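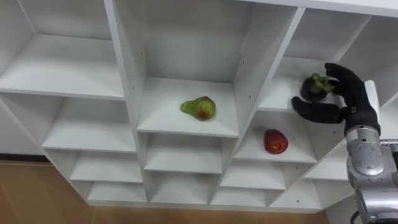
Fig. 1. Jivley shelf task: hand on the mangosteen, pear and apple on their own shelves.

Print this page | E-mail this page
Shares: 2 | Comments: 50

Sturnstead, Project Seminar in Robotics
Notes for Session 7: What did the robot do, and how would you know?

Read these before class, and bring your team's most recent claim sheet, including the ones you are embarrassed by. We'll start with the Jivley project and end with yours.

1. The claim

The Jivley team's draft abstract says their system "can unload a household shelf." That's five words after the verb phrase starts and I have a problem with most of them. "Can" covers everything from once on a good afternoon to every time for a year. "Unload" suggests that the thing taken off the shelf ends up somewhere sensible. "Household" is carrying a lot for a white cubby shelf with a few pieces of fruit in it. I've seen the inside of household shelves. They have batteries rolling around in them.

I am picking on this team because they did more work than most and kept their records. The wording is what you'd find in any project report from the last few years, mine included.

Look at Fig. 1 and write down what it lets you conclude. The fingers are curled over the fruit and one is underneath it. So the hand reached a round object near the front edge of a shelf and got hold of it. Fine. Does it come out of the cubby? Does it stay in the hand? Did a person steer the arm there? A still can't answer any of those, and a caption that says "the robot unloads the shelf" has answered them for you without asking.

Note also where the objects sit. The mangosteen is near the front edge. So is the pear, and so is the apple. Each has a compartment to itself. For a first test that's a reasonable layout. It also removes two of the hardest parts of the job, which are getting a forearm into a deep box and getting one thing out without knocking over the thing next to it. The abstract should say so in its second sentence. At present it says so on page 9.

2. The number

The draft reports a success rate of 100 percent. The log has 164 attempts in it. These two facts live in the same folder, and I asked the team how they got along.

The answer is that the rate was computed over 50 attempts, the ones made after the last change to the grasp settings. Of the other 114, some were setup runs, some were stopped by hand, and some were marked "n/a" with no note. I have no reason to think anyone was hiding anything. Still, an attempt that was stopped by hand is an attempt in which somebody thought the robot was about to do something bad, and I would like to know what.

Rules for your own sheets, starting now:

- Decide what counts as an attempt before you make one. Write it at the top of the sheet.
- A run stopped by a person is a failure unless the rule at the top says otherwise.
- "n/a" needs a sentence next to it.
- If you change a setting, start a new block. Report every block.
- Say who or what was choosing the motion.

The last one gets skipped all the time. "The robot picked up the pear" is a fair sentence for a fully scripted motion, for a person moving the arm by remote, and for a trained policy that found the pear by itself. Those are three different projects. If your reader can't tell which one you built, your report has failed at its main job.

3. The planner

Half of you are using Cuder for grasp planning because the tutorial was good. The tutorial was good. Cuder gives each candidate grasp a score between 0 and 1, and I keep seeing that score written up as the chance of success. It's a ranking. The planner is telling you it prefers this grasp to that one, given the shape it thinks it has seen. If it has mistaken a stem for part of the fruit, it'll prefer the wrong grasp with the same calm.

Anyone who wants to treat the score as a probability can check it. Sort your attempts by score, bin them, and plot how often each bin worked. The Vilela lab has a template for this on the shared drive. It takes an evening. Nobody on the Jivley team had done it by the November review, and I'd bet the same goes for most of this room.

4. The whole machine

Most of our discussion so far has been about one hand. On a humanoid the hand is the end of a long chain: the knees, the lean of the torso, the reach of the shoulder, and the cables that come along with all of it. If the feet are placed badly, the best grasp planner going will be asked for something out of range.

Two-handed tasks make the bookkeeping worse. With one hand holding a basket and the other reaching into the shelf, you have to say what success means for both. Was the basket held throughout? Did it touch the shelf? Is a tilt allowed? If the item gets into the basket and the basket drags another item off the shelf, what do you write down? 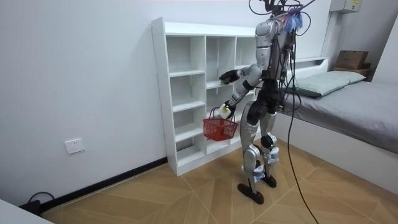
One comment from the floor at the last session was that all this is unfair to student teams, that a legged machine reaching into a shelf on its own feet would have been a headline not long ago, and that a seminar which only hunts for weak claims will teach people to build nothing.

I take the first half of that. It is hard, and I couldn't have done it as a student. The second half I don't buy. A careful claim costs a team very little, maybe an adjective or two. And a tethered robot working at a shelf in a small room is worth reporting as exactly that. Put the tether in the report. Put the floor in, too: smooth tile tells us nothing about rugs.

5. For next time

(a) Rewrite the Jivley abstract in 100 words or fewer. Every verb has to be one you could defend from the log.

(b) Swap claim sheets with another team. Find one number whose denominator you can't trace, and ask them for it in writing.

(c) Teams using Cuder: make the plot from section 3. Bring it even if it's ugly.

Sheets go in the box outside the Vilela lab by 4 p.m. the day before class. Late ones get read, but after the others.

Print this page | E-mail this page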